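Chapter 4

Borrowed Hands: Teaching a Machine by Doing the Job Yourself 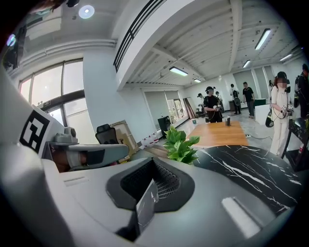 Figure 4.1 Two students with headsets and handheld controllers during an open session of the Wurndale student robotics club.

In June, the student robotics club at Wurndale entered a regional contest with a robot named Silleo. The task was to pick up a paper cup, carry it across a table and set it down on a coaster. A child of three can do this, usually while thinking about something else. Silleo had been in development for most of a school year, and in its first scored run it picked up the coaster.

The team leader that year was Bouchra El-Sayed, who had written most of the motion code herself. She had done everything the previous chapters of this book would have told her to do. She had measured the arm, worked out the joint angles, planned a path that avoided the edges of the table, and tested that path until she could recite it. The code was clean and the math was right. The cup had been placed a thumb's width to the left of where the code believed cups were kept.

Many student projects arrive at this point, and a fair number of them stay there. The usual response is to add a rule. If the cup is to the left, move left. If the cup is tipped, stop. If the thing in the gripper is flat and made of cork, put it back. Amr Saber, who took over the code in the fall, found 127 such rules in Silleo's main file, several of which canceled each other out. One was marked with the comment "do not remove, no idea why." He removed it. The arm stopped working. He put it back and left the comment as it was.

This chapter is concerned with a different response, which is to stop telling the machine what to do and start showing it.

4.1 What it means to show

When you show a friend how to fold a paper boat, you rarely give the angles. You fold one slowly, your friend folds one badly, and after a few rounds the badness wears off. Your friend has picked up something from watching that neither of you could easily write down.

Learning from demonstration tries to get the same bargain from a machine. A person performs the task while the system records two things at each moment: what could be sensed (camera views, joint positions, the opening of the gripper) and what was done next. One full performance of the task is called a demonstration or an episode. A pile of episodes is a dataset. The program that is later trained to look at what is sensed and produce what should be done next is called a policy, a word that in this field has nothing to do with attendance.

The idea is old and the description above makes it sound easy. Most of this chapter is about the parts that are hard, and a surprising number of them have to do with people.

4.2 Three ways to lend a hand

There is more than one way to get a person's skill into a recording. Student teams tend to meet them in this order.

Kinesthetic teaching. You take hold of the arm and move it through the task. It needs no extra equipment. It does need an arm that will let itself be pushed, and a demonstrator who can keep out of the camera's view while standing directly in front of it. The Wurndale club's early recordings contain a great deal of Hicham Hegazy's elbow.

Teleoperation. You stand apart from the robot and drive it with controllers, often while wearing a headset. Your hands move and the arm follows, after a delay that you will first notice and then learn to live with. The recording is made on the robot itself, so there is no question later about whether the robot's body is able to do what was shown. The price is that you have become a beginner again. People who have picked up cups all their lives will spend a first session chasing one around a table.

Handheld tools. You carry a gripper like the robot's in your own hand, with a camera mounted on it, and do the job directly. It is quick, and you can take it to places where no one would thank you for bringing an arm. The difficulty comes afterward. Your wrist bends in ways the arm's does not, and the position of the tool has to be worked out from whatever the camera and other sensors recorded.

None of these is best. A team with a sturdy arm and little money may be happy with the first for years. We will compare all three in Section 4.5, using the same task and, as far as we could arrange it, the same cup.

4.3 The demonstrator is part of the machine

Early in its second year the club collected 1135 episodes of the cup task. They were proud of this number and printed it on a poster. When they trained a policy on the full set, the arm approached the cup with confidence, paused above it, drifted to the right, drifted to the left, and remained there until someone switched it off.

Vija Raudsepp went back through the recordings and sorted them by who had made them. The cause was plain once she had. Nithin Amin picked up cups from the left side. Hicham picked them up from the right. Both methods worked every time. The policy had been shown two good answers, had tried to give their average, and the average of left and right is a spot in the air above the cup.

The data also turned out to hold a habit of Nithin's. Before closing the gripper he waited a moment, to be sure. So did the policy, except that it had no way of becoming sure, and on some runs it waited for the rest of the afternoon.

The team's fix was not clever. They agreed on one approach, wrote it on a sheet of paper and taped the sheet to the table. Anyone demonstrating had to read it first. Then they recorded again, with far fewer episodes, and Silleo put the cup on the coaster. The following contest used mugs.

We will return to the pause in Section 4.6, where it has a proper name and some proper remedies. For now, take from this story a working rule: before you blame the policy, watch the recordings. All of them, if you can stand it.

4.4 Before you begin

You will need the coordinate frames from Chapter 2. If those have faded, reread the section on moving between the tool and the base, and do the exercise with the tilted camera, which readers tell us is the one they skipped.

The project that runs through this chapter uses the Fliltent practice kit, though any small arm with a gripper will do. You will work in a group of 4. Decide now who will demonstrate, who will reset the table between episodes, who will run the recorder and who will keep the log. The person resetting the table has the dullest job and the most influence over the result, and you should trade places often enough that no one works this out and begins to enjoy it.

Key terms in this chapter: demonstration, episode, dataset, policy, teleoperation, kinesthetic teaching, multimodal behavior, idle action, distribution shift.

Warm-up activity

Work with a partner. One of you closes your eyes and holds out a hand. The other guides that hand by the wrist to pick up a pencil, carry it to the far side of the desk and put it down inside a drawn circle. Do this five times without speaking, moving the pencil a little before each try. Then let go of the wrist and have your partner try it once more, eyes still closed.

Write a short paragraph on what went wrong in the last try. Say what information the guided hand had, what information the guiding partner had, and which of the two ended up in your partner's memory. Keep the paragraph. You will be asked to correct it at the end of Section 4.3, and again, with less patience, in the Cherkaoui problem set at the back of the chapter.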